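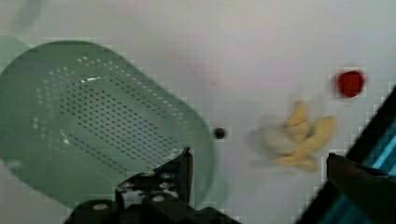
Rinsing and draining dried beans: notes on water, salt and time

Posted 9/1/22

I cook a pot of dried beans most weeks and have done since we moved to Fetton, where the tap water is hard enough to leave a crust on a kettle in a fortnight. For the first year my beans were bad. Skins split, middles stayed chalky, and cooking times bore no relation to what was printed on the bag. I blamed the beans and changed shop twice.

Most of the trouble was the water. Calcium and magnesium bind with the pectin in the cell walls and make it harder to dissolve. A bean softens in the pot when that pectin breaks down and the cells come apart from each other. If the water keeps supplying calcium, the process slows. You can boil for as long as you like and get a bean that is cooked in the sense of being safe to eat, but still grainy.

There are a few ways to deal with it. Bottled water works and is expensive for the quantity needed. A jug filter takes out part of the hardness, less as the cartridge ages. Bicarbonate of soda raises the pH, and pectin breaks down faster in alkaline conditions. Too much of it gives a soapy taste and a bean that falls to paste. I use a small pinch in the cooking water and none in the soak.

Salt is the other half. The old instruction was never to salt beans until the end, as it toughens the skins. I followed this for years. Sodium in the soaking water displaces some of the calcium and magnesium in the skin, so the skin stretches as the bean swells and splits less often. I now soak overnight in water with a level tablespoon of salt to the litre and a half, then drain, rinse well and start the pot with fresh water. The rinse matters more with a salted soak than a plain one. I run the cold tap over them and turn them by hand until the water coming through is clear, then leave them to drain properly while the pot is being sorted out.

Acid goes in last. Tomatoes, vinegar, lemon and wine all hold the pectin together. If I am making something with tomato in it, the beans are cooked through first and the tomato is added for the last half hour. This is also useful in reverse - if a batch is tender and you need to hold it on the heat, a spoonful of vinegar will slow it down.

Age is the variable I can't control. Beans stored warm and damp undergo changes that no amount of soaking will undo. The bags carry a best-before date but no harvest date, so a bag with a year left on it may be two years old or more. The only real clue I have found is how fast a shop sells them. The market stall on McKinnon Street has a quick turnover and I have had few bad batches from there. The large bag of white beans I bought in May from the wholesaler at Umerska was another matter. I weighed what was left of it last night and there are 954 grams remaining, which will go into soup and be put through the blender.

Kane Rewi wrote to me after the last post to say he skips the soak altogether and cooks from dry in a low oven. I tried it with black beans. It works, the broth is darker and has more flavour, and it took 2 hours longer than the same beans soaked. For small beans I may carry on doing it. For chickpeas I would not.

One point on safety, which I will repeat whenever this subject comes up. Red kidney beans contain a lectin that will make you properly ill. It is destroyed by a full boil, and a slow cooker on its low setting may never get hot enough. Boil them hard for ten minutes at the start, after the soak, with the soaking water thrown away. I do thirty to be sure. The same applies to cannellini, which contain less of it but enough to bother with.

Cooked beans keep for three days in the fridge in their own liquid. Drained ones dry out and the skins crack. For freezing I portion them into tubs with enough liquid to cover, leaving a gap at the top.

Next I want to go through pressure cooking. I have the old Mulen cooker back on the hob with a new gasket and have done 9 batches in it so far, two of them ruined. The timings in the manual are for soft water, I suspect, and need working out again for here.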